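Filed under: Books & Reading > Fiction > Reading order

We use cookies to remember your sign-in. OK

Where do I start with the Cleswood novels?

Kuldeep Agarwal
My aunt gave me a box of the Cleswood books and I can't wait to dive in! Trouble is, the covers aren't numbered. One opens in 1836 and another in 1895. Do I go by the years in the story, or by when they came out?

Kaushik
Oh, you're in for a treat! Go by when they came out (check the copyright page). The 1836 one was written last and gives away who inherits the mill, which would be such a shame to know early.

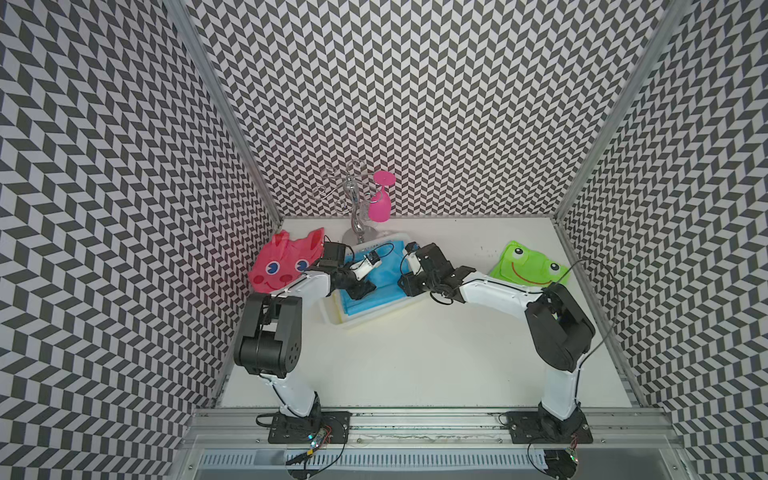
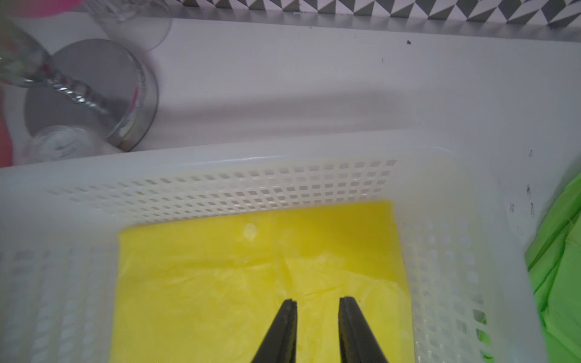
So start with the 1895 one, and give it 100 pages before you judge it – the first few chapters are all letters and wills, then it takes off and you'll be up way past midnight. My favourite bit is the ferry chapter, page 191 in my paperback.

Plosico
any order is fine, i read them backwards

Aarti Agarwal
I'm with Kaushik! Save the short stories till last though, they're lovely but slow.

Related
Books like Cleswood?
Is the Atero trilogy finished?
June reading thread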